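Skakport Performance Analysis Workshop
Notebook entry, November, opened 9:15 a.m.

Subject: selection of wide players for the winter tournament squad, second pass through the match database.

Purpose of this entry. The first pass ranked the wide candidates on goals and assists alone, and the coaching staff at Skakport returned it with the comment that the list favored players from clubs that already win most of their games. The second pass is intended to correct for this. The method is recorded below so that colleagues at Eler can repeat it on their own league without writing to us for the details.

Material. The database now holds 982 player-match records for wide forwards and wing backs in the domestic league and the cup. Records from preseason friendlies have been removed. Records in which a player came on after the 89th minute have also been removed. One such substitute had touched the ball a single time, scored from it, and appeared at the top of the first list.

Method. Each record is compared with the team's own average for the season and no longer with the league average. A wide player at Kong, who sit deep and break quickly, is therefore judged on what Kong ask of a wide player. Crosses are counted only when the ball reaches the penalty area. Pressing actions are counted when they take place in the opponent's half, and a foul cancels the action. Defensive recoveries are entered separately and are not added to the attacking score, as the manager has asked to see them in their own column.

The weighting for form was changed during the morning. The earlier version gave the last month the same value as the opening weeks of the season. The revised version gives recent matches double value, but a player returning from injury is not marked down for the games missed. This second rule needs care. It can make a short run of good matches look like a full season, and the sheet should show minutes played beside every score. 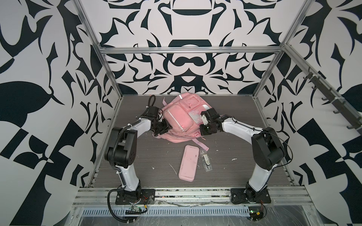 Squad balance remains the harder question, and the ranking does not answer it. The manager's draft allows for four wide players, of whom two must be able to play as wing backs if the team changes shape during a match. The two Skamcombe candidates score well in attack, but neither has played a full match at wing back this season. The right-sided candidate from Kong has done so in both league and cup, and his numbers hold up in either position. When the sheet is laid out for the staff, left and right should face each other in the same way as the two robot arms on the table, one at each side with the second mirroring the first, so that a gap on one flank is plain at a glance. The current draft is heavy on the left. If the squad were named today, the cover on the right would be a converted full back.

Result of the second pass. The order at the top changed less than expected. The leading candidate on the left is the same player as before. The greatest change is in the middle of the list, where players from lower-placed clubs moved up and three regulars from the previous squad moved down. One of those three has been used in central midfield since the start of the season and should not have been in the wide group at all. His records are to be moved to the midfield sheet before anything is sent out.

Points to check.
Eler record a cross from the moment of contact, while we record it from where the ball lands. The two sets of figures must not be merged until this is settled.
Cup matches that went to extra time are stored as two records in the older files. Join them before the next run.
The penalty column is still included in goals. Remove it and rerun.
Set-piece delivery has no column yet. The coaching staff have asked for one, with corners and free kicks kept apart.

Note on use. The ranking is advice to the selectors. It takes no account of fitness on the day, of how a player settles into a group away from home for a month, or of the heat. These matters are for the medical and coaching staff. Copies of the sheet should carry the date of the last match entered, as an older version was still in circulation at the previous meeting.

2:40 p.m. Rerun completed with penalties removed. The order of the top group is unchanged on the left. On the right, the Kong candidate moves ahead of the second Skamcombe player by a small margin. Extra-time records not yet joined. Sheet held back until this is done.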